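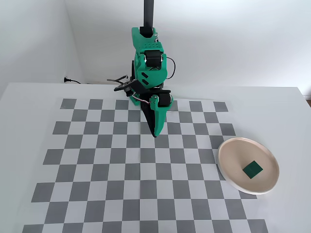 How much table does one person need?

A strip 65 centimetres wide and 400 millimetres deep, measured from the edge where they sit. Less than that and elbows start to meet.

Chapter 3
Tables, Mats and Plates

Short chapter, this one. Read it before the Friday practical, not after. You will need a tape measure, a pencil, a damp cloth and whichever plates your kitchen has.

Most of what goes wrong at a table goes wrong before the food. Plates too close to the edge. Mats that slide. A pattern nobody thought about, running off at an angle so that every place looks crooked even when it isnt. The Skiltuston canteen, our main case in this book, had 37 places laid for lunch and all of them a bit different. More on Skiltuston in section 3.4.

Start with the surface. Wipe, dry, then look along it from one end at eye level. Crumbs show up. So do ridges in a mat.

Plain or patterned? Both are fine. Plain hides a crooked place, checks give it away. Learners at Bagheri House prefer checks for teh first few weeks, as you can line things up by eye and leave the tape in the drawer.

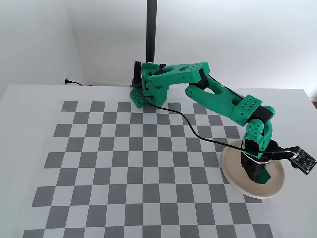

Plates come before cutlery, always. Put the plate down, then fit the rest round it. Colour matters more than you would think: pale on pale gets lost, and a rim helps. A cream plate with a white rim, for instance, at the right-hand edge of a grey and white check, on a white table. The middle reads well enough, the rim less so against the white. Try the same plate wholly on the checks and compare. Write down which you prefer and why.

Key words for this chapter: place, rim, cover, runner, overhang.

Before you go on, measure one table at home. Length, width, height. Bring the numbers in, we use them in 3.2 alongside the Brilau dining room plan, where the tables are 300 centimetres long and the spacing has to be worked out from scratch.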